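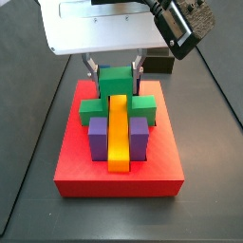 적색 베이스와 녹색 부품, 그리퍼 핑거 위치

[조립 셀] 삽입 작업 판정 기준 문의
작성자: 축보정중 | 2022년 3월 17일

Ketum 셀에서 블록 조립 반복 시험 절차서를 개정하고 있습니다. 쟁점은 2건입니다.
1) 삽입 완료를 핑거 개방 시점으로 볼지, 상승 후 정지 시점으로 볼지
2) 파지 상태에서 베이스 상공 통과를 허용할지
현행은 개방 시점 기준이고 2)는 규정이 없습니다.

ㄴ torque_off
1)은 상승 후 정지가 맞습니다. 개방 직후에는 핑거에 부품이 딸려 올라오는 경우를 못 거릅니다. Gruklow 라인은 개방 후 900 ms 대기, 그다음 판정으로 씁니다.

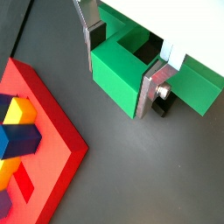 대기 시간을 넣을 때는 파지 확인도 따로 기록해야 합니다. 파지 불량과 삽입 불량이 한 코드로 묶이면 나중에 분리가 안 됩니다.

ㄴ 현장셋업
900은 과합니다. 48회 시험이면 누적이 꽤 됩니다. 그리퍼 개방 신호에 Z축 상승 완료 신호를 AND로 걸면 고정 대기는 필요 없습니다.

ㄴ torque_off
신호가 정상이라는 전제에서만 그렇습니다. 개방 신호는 핑거 위치만 봅니다. 부품 위치는 안 봅니다.

ㄴ 축보정중
2)에 대해서도 의견 부탁드립니다. 녹색 부품은 슬롯에 수평으로 들어가야 하고, 황색 바와 청색·보라색 블록은 베이스에 있는 상태입니다.

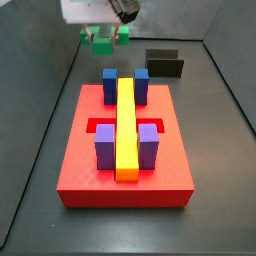 파지 후 이송 구간. 베이스 상면에 적색 슬롯

ㄴ Ronberg유지보수
상공 통과는 금지로 적으세요. 파지가 풀리면 기조립품까지 손상됩니다. 우회 경유점 2개 추가하면 끝나는 문제입니다.

ㄴ 현장셋업
반대합니다. 슬롯이 베이스 안에 있는데 전면 금지면 삽입 자체가 규정 위반입니다. "최종 접근 구간 제외" 단서가 있어야 합니다. 안전 높이는 가장 높은 블록 상단에 파지 부품의 하향 돌출량과 여유를 더해서 잡고요.

ㄴ Ronberg유지보수
단서는 동의합니다. 다만 접근 시작점 좌표를 절차서에 명기해야 합니다. 작업자 재량으로 두면 셀마다 달라집니다.

ㄴ halliday_qc
초기 배치 조건도 넣으세요. Halliday 쪽 문서는 부품 안착면, 방향, 베이스와의 이격을 시험 전에 확인하고 서명합니다. 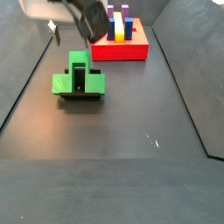 이격이 기준 미만이면 그 회차는 무효로 하고 재배치합니다. 실패로 집계하지 않습니다.

ㄴ torque_off
무효 회차도 로그는 남겨야 합니다. 삭제하면 성공률 검증이 안 됩니다.

ㄴ 축보정중
정리합니다. 판정은 상승 후 정지, 상공 통과는 최종 접근 제외 금지, 무효 회차 로그 보존. 대기 시간은 미정이고 7월 개정 전까지 양쪽 방식으로 돌려 보겠습니다.

ㄴ 현장셋업
AND 조건 쪽은 타임아웃 값도 같이 적어 주세요.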